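Looking after the handheld grippers: speaker notes
Elurum workshop, Thursday session, slot 2

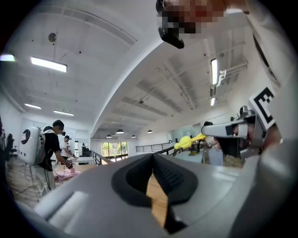
Start with scope. The talk covers one tool type, the handheld gripper, from morning setup to end-of-shift check. Backpack units get their own talk after the break. Say this early, the Gestus people will ask. The part that needs the most attention is the finger assembly and the square marker at its upper end. The marker sits at a tilt relative to the room and that is fine, the software only cares about its position relative to the finger. Anything that shifts it on its mount invalidates the calibration. The yellow piece near the fingertip is a fair test object: rounded body, thin stem, easy to grip badly.

Marker check
Wipe with a dry cloth, no solvent. Look for lifted corners and scratches across the black squares. Replace the whole marker if a corner has lifted. Do not glue it back. After any replacement, rerun the finger calibration before the tool goes out.

Calibration
Close fully, open fully, hold two seconds at each end. The script wants 200 valid frames. If it stops at 199 it has dropped one, and the log will say which. Repeat the run, do not edit the file. We lost a day of data in January to an edited file. (Pause for questions.)

Finger joints
Move by hand with power off. Travel should be even from end to end. A gritty spot means dust in the joint: blow out, move, check again. Still gritty, swap the finger and tag the old one for Stępień. No oil. Oil ends up on the pads and then on the objects.

Rubber lining
Press along the edge with a fingernail. It should spring back. Cracked or hardened lining gets replaced at the bench, never on the floor between takes.

Lighting
Long fluorescent tubes overhead can put glare on a glossy marker. We moved to matte stock for that reason. If tracking drops out at one wrist angle only, suspect glare first and the joint second.

Cables
Coil loose and keep them out of the walking line. Strain relief is checked at both ends, every morning. A half-seated plug looks the same as a bad sensor in the log.

Log entry
Tool number, operator initials, marker changed yes/no, calibration result. The Hikstead site uses the same sheet, so keep the column order.

Skip the spare parts slide if past 10:40. Price list is in the handout.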